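**The water is rising in Lindesitz, and everyone wants a seat at the table**

By four in the afternoon the delegation from Stondurus has walked out, come back in, and asked for coffee. Ivana Daza couldn't be happier. She has spent most of the year writing this crisis: a made-up river, two neighbors who share it, and a dam that one of them wants to fill before the rains.

The exercise is called Lindesitz, and 40 people have come to play it – retired diplomats, water engineers, graduate students, and one very sharp farm lobbyist. Each gets a folder with a country's goals, its fears, and a few secrets. Then the clock starts.

Trade is where it gets fun. Stondurus lives off its cotton mills, and the mills drink a lot of river. Cut the flow and the clothing orders go to Kendero, downstream, which has its own thirsty fields to worry about.
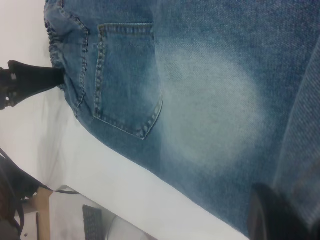 *Stone-washed denim, with double stitching around the back pocket.*

"I came in thinking about troops and treaties," says Nahuel Farías, who played the Stondurus foreign minister. "By round 2 I was begging for a textile quota!"

What a round it was. Miroslava Tóth, running Kendero, offered to share her rainfall data in exchange for a slower fill, and for three wonderful minutes the whole room went quiet. Then a folder marked "drought" landed on every desk.

Daza plans to run it again in September, with a third country upstream. Farías has already asked to play it.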